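Red dye transfer on white cotton waffle blanket, what order of treatment?
Forum: Laundry and Textile Care > Stains and Dye

selvage_ed
Posted 7:42 pm
White waffle-weave blanket, 100% cotton, queen size. Washed warm with a coral cotton cloth that had been through the machine several times before without bleeding. The blanket came out with a faint pink cast along one hem and two darker patches near a corner. It has not been in the dryer.

Water here is hard. Detergent is Detilent powder, the unscented one, which lists percarbonate but no activator. The washer is a front loader with a 42 minute normal cycle that I can't extend, only repeat.
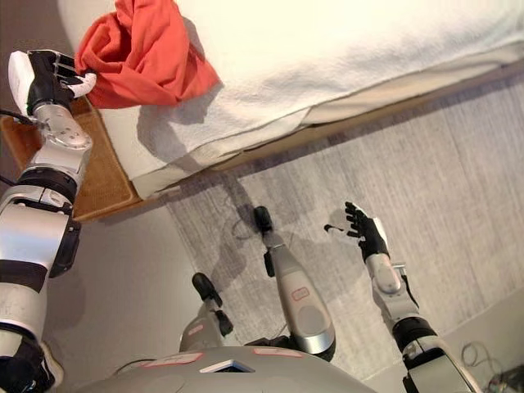 My plan is an oxygen bleach soak in the bathtub, then a rewash at the hottest setting. Before I commit a tub of hot water to it, does anyone see a reason to use a reducing agent first?

pH_neutral
Posted 8:06 pm
Oxygen first. Percarbonate at the label rate, water as hot as the care tag permits, fully submerged, minimum 6 hours. Most loose direct dye on cotton will go in one soak. If there is still a cast after that, use a hydrosulfite color remover. Rinse completely between the two. An oxidizer and a reducer in the same bath cancel each other, and you have paid for both. Never combine either one with chlorine bleach.

bobbin_case
Posted 8:15 pm
I disagree with the order. Fugitive dye is exactly what hydrosulfite is sold for. A soak of 6 hours in a bathtub is 5 hours of lukewarm water. I use Zarkis color remover, dissolved in a stockpot and added to the hottest fill the washer will do, and it is finished in one cycle. Check the tag for trim or colored stitching, which it will strip as well.

pH_neutral
Posted 8:21 pm
Front loaders don't hold enough water for that, and many of them drain if you pause too long. The smell in a closed laundry room is also unpleasant. Reducer works, I'm only saying it is the second step.

selvage_ed
Posted 8:44 pm
No trim, white thread throughout. The tag allows hot wash, no chlorine, tumble low.

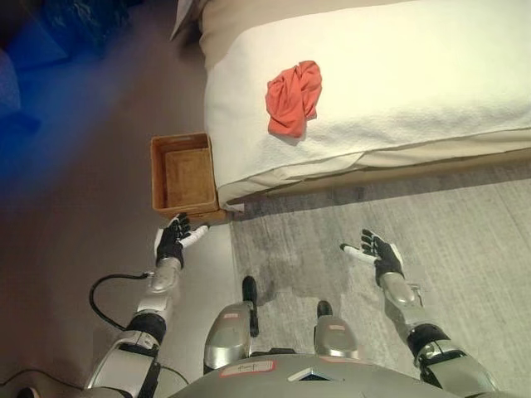 Coral cloth against the waffle weave.

I tested the cloth with a damp white rag and an iron. The rag picked up visible orange-pink, so it is still bleeding.

warp_and_weft
Posted 9:02 pm
If it bleeds in a rag test after several washes, it was never properly fixed. A commercial cationic fixative will improve it, but I would still wash it alone. Vinegar and salt do nothing for a finished cotton dye. That advice comes up in every one of these threads and it applies to acid dyes on wool, if it applies to anything.

bobbin_case
Posted 9:10 pm
Agreed on vinegar. Color catcher sheets are worth using on the rewash, though. The Vadex ones are thicker than the supermarket kind and two of them will handle a load that size.

warp_and_weft
Posted 9:17 pm
The sheets catch what is loose in the water. They won't pull anything out of the blanket.
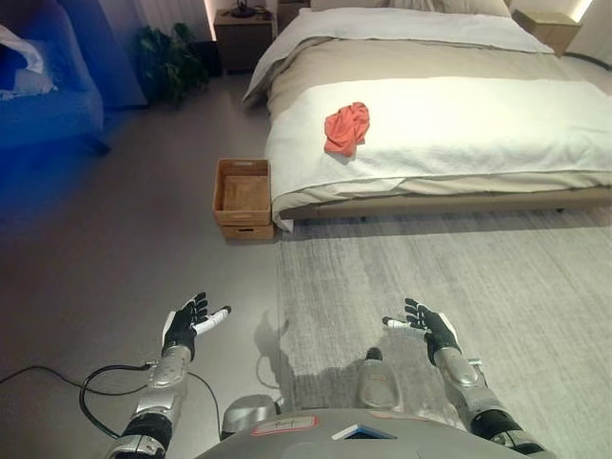 One more point on waffle weave: it shrinks in both directions and more in length. I measured one of mine before and after a hot soak and lost 2 inches on the long side, most of which came back after pulling it square while damp. Dry it flat or over two lines if you have the space.

selvage_ed
Posted 6:44 am
Soaked overnight in percarbonate, tub filled from the hot tap plus two kettles. The pink cast on the hem is gone. The two patches are lighter but still visible in daylight. Water was faintly yellow when drained. I'm going to repeat the soak once before buying any reducer.

bobbin_case
Posted 7:06 am
The second soak will get you half of what the first one did. Buy the reducer.

pH_neutral
Posted 7:20 am
Repeat it, with fresh powder. The old solution is spent by morning. And keep the blanket out of the dryer until you are satisfied with the color.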